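Recording mirror-wiping examples with the hand-held grippers

Zerudico data collection notes, part 5. Maintained by Viera Kuruc.

Contents: Before you start | Mapping the room | Recording | Checking | Common faults

These notes cover the wiping task on upright mirrors. They assume you have already done the table-top tasks and know how to charge, pair and name the grippers. If not, read parts 1 and 2 first.

Before you start

Fix the mirror so that it cannot rock. Put the centre of the glass near chest height for the person recording. Lower mounting makes people stoop, and the wrist angles that result are ones the Halás arm cannot reach.

Take a dry cloth from the clean pile. Fold it once. A cloth folded twice is too thick for the fingers to close on and tends to creep out during the downward strokes.

Wear the backpack with both straps done up. Route the cables so that they have slack at the elbow with the arm at full reach. Check free space on the recorder before the first take. Clean both gripper lenses with the lens cloth, never with the task cloth.

Mapping the room

Each session begins with a mapping pass. Hold both grippers level, walk slowly once across the working area and finish facing the mirror. Turn from the hips and keep the speed even.

Mirrors cause trouble at this stage. The tracker picks out corners and edges in the reflection and places them behind the wall, as if there were a second room there. If most of the early views are of glass, the map will bend. Start the pass facing away from the mirror, collect plenty of real structure (pillars, railings, ceiling lights) and bring the mirror into view last.

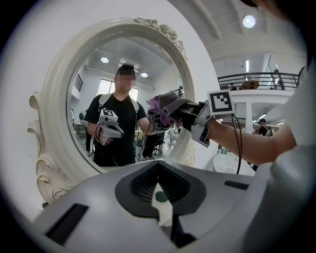 Markers are the second source of error. A marker seen in the glass is reversed, so the detector should reject it, but a blurred one is sometimes accepted with the wrong number. Leave the reflection filter switched on in the session settings. It is off by default in the older recorder build still used at Dorside.

Recording

1. Press record and hold still until you hear the second tone.
2. Grip the cloth near its middle. Let the rest hang free.
3. Bring the cloth to the glass at the top left. Make contact with the cloth, not the finger tips.
4. Wipe in overlapping strokes, left to right, working down. Keep the speed steady.
5. Follow the inner edge of the surround once at the end. Do not wipe carved or moulded parts.
6. Move the cloth clear of the glass, hold still, and press stop.

One take should last no more than 45 seconds. Longer takes are cut by the loader and the final edge pass is lost, which leaves the model with examples that never finish.

If the cloth slips, regrip and carry on. Recoveries are useful and should be kept. If the cloth falls to the floor, stop and mark the take as failed. 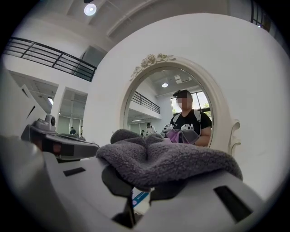 Vary the starting position between takes. Step to one side, change the height of the first contact, or begin with the other hand. Andor Virág compared two training runs on the September data, and the run with fixed starts missed the lower edge of the glass whenever the arm was parked off centre. Change the cloth as well, in both colour and weight.

Checking

Run the checker before you leave the room. It reports tracking loss, finger width and time offset between left and right. Reject any take with tracking loss during contact. Loss during the approach can be repaired.

The current set holds 3514 takes, of which 1453 were made in front of mirrors. Please add the surface type to every new entry. Dirceu Leite had to label the older ones by hand.

Common faults

Finger width reads zero: the cloth is covering the finger markers. Fold it back and repeat.

Path jumps sideways during a stroke: the map contains reflected points. Redo the mapping pass.

Left and right drift apart: restart both grippers together, then the recorder.

Uploads from Daltbridge run overnight and on Saturday. Leave the recorder plugged in with the lid open.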